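Print this page | E-mail this page

Speaker notes: Comparing two fingertip sets on the bin cell
February 2024
By the Zondbridge handling group

Slide 1. Title

Talk is 28 minutes with questions. Skip the company slide if the session before runs over. Say up front that this is a comparison of fingertips on one arm and one gripper body, with one controller. No claims about arms.

Slide 2. What was compared

Two sets of tips. Set A is the molded soft tip from Rurnum. Set B is the hard flat tip we machined in house, with a thin rubber face glued on. Both mount on the same finger carriers with the same two screws, so a swap takes a few minutes and the tool center point moves by a known offset. We re-taught the offset after each swap and checked it against a pin.

The controller is Haddadin (our name for the impedance stack, version 8). Stiffness settings were left alone between sets. Mention this early. At the Somesex meeting the first question was whether we had tuned for one set and then run the other, and it used up the whole discussion.

Slide 3. Task

Pick a long block from the bin, lift, hold, put it back at a random position. The bin gets no reset by hand unless a block is unreachable. Starting positions therefore come from the previous put-down, and the blocks drift toward the walls over a run. We kept this on purpose. A block in open floor is easy for either set and tells us very little.

Total of 600 attempts, split evenly. Failures are logged as one of four: no contact, slip on lift, drop during hold, wall fault. A wall fault is any stop triggered by lateral force on a finger before the grasp closes.

Slide 4. The cell

Leave this one up for a full minute. People in the back will want to find the fingers.

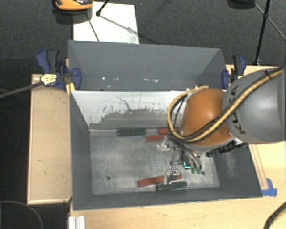
Clearance at the walls decides most of this comparison. The soft tip is wider at the base than the hard one, so it needs more room between block and wall before the finger can get down to floor height. If the gap is too small the finger rides on the block or on the wall, the lateral force climbs, and the controller stops. Point to the dark green block lying along the far edge of the floor, left of center, and the red one to its right. These are the hard positions. The red block passing under the lower finger is near the front, and the second green block beside it is close to the front wall, which raises the same question from the other side. Approach angle matters as much as tip width in these spots, so show the angle plot next.

Slide 5. Approach angle

Three angles were allowed by the planner: straight down, tilted toward the wall, tilted away. With the hard tips the planner chose straight down most of the time. With the soft tips it chose the tilt away from the wall far more often, and the cycle got longer. The plot has tilt on the horizontal axis and time to closed grasp on the vertical. Explain the axes before saying anything about the shape.

Note for myself: the outlier at the far right is a planner timeout. It is not a grasp time. The caption is wrong on the printed handout and right on the slide.

Slide 6. Results

Read the table by row. Hard tips had more slips on lift, nearly all on blocks gripped close to one end. Soft tips had almost no slips and more wall faults. Drops during hold were rare for both and I would not compare them. No-contact failures came from the pose estimate and were spread evenly across the two sets, as they should be.

If asked which set is better: for this bin and these blocks, hard tips if cycle time is what counts, soft tips if a dropped part is expensive. The difference in overall success is small and I would not choose on that figure alone.

Slide 7. Cable routing

Short slide. The cable bundle loops around the orange joint cover and adds a torque that depends on wrist rotation. At low stiffness this shows up in the force estimate. We measured it by moving the arm through its wrist range above the bin with nothing in the fingers, stored the result as a lookup table, and subtracted it. Before the correction, part of what we had been calling wall faults was the bundle pulling. All numbers on slide 6 are after the correction. The uncorrected runs were thrown out and repeated.

The table is only valid for one routing. Move a tie and it has to be measured again.

Slide 8. Limits

One block shape. One bin. Tip wear was not measured, although the soft set was visibly marked at the end and we replaced it. Lighting was constant. The pose estimate was never the subject and we did not try to improve it.

Slide 9. Next

Narrower soft tip, same material, expected in March. Repeat the wall positions only. If the fault count falls to the level of the hard set, the open-floor runs will not be repeated.

Backup slides: finger carrier drawing, force traces for two wall faults, offset check procedure. Show the traces only if someone asks how the stop threshold was set.

Contact: Zondbridge handling group | Copyright 2024 Zondbridge | Back to top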